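Progress report, Clistville bean station
Prepared by Ohemaa Quartey for the Vetenetti fund
Period ending June

You asked in the last round for fewer adjectives and more beans. I have done my best.

The station now has a proper table, covered in black cloth, which has improved everything except my mood when it needs brushing. Small beans show up well on it, including the ones we would prefer not to see. The pouring activity has settled into one cup and one bowl. We spent 14 of the grant's 118 dollars for sundries on cloth and clips, and the receipts are in the Patwary folder with the others.

The bowl stays. It has a handle on either side, and it is pink, a point on which the Nandell office has now written to me twice. I have replied once.
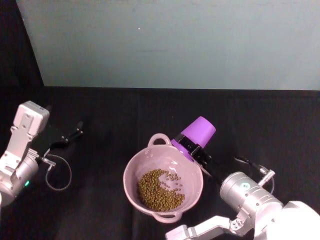
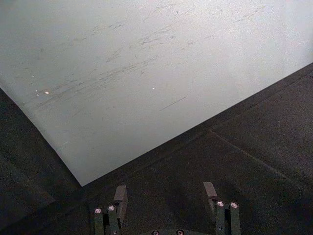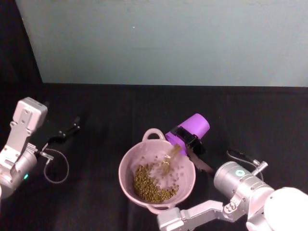
Pouring into the pink bowl (first and last); scuffs on the white board (middle).

The white board is a sorer subject. Its surface is marked with streaks and one longer dark scratch, and I would like to replace it before the fall. A new one was quoted at more than the sundries line can bear, so I have moved the request to next period and written it in larger type.

Beans: the 2000-gram order arrived in one sack and with no label, and we have since decanted it into tubs. Sweeping up takes 10 minutes at the end of a session — longer if someone has been generous with the cup. I had budgeted five, in a more hopeful month.

Still to do: a lid for the second tub, a smaller brush, and a decision from your side on the board. The storage shelf is late and I have stopped asking for a date.

Ohemaa Quartey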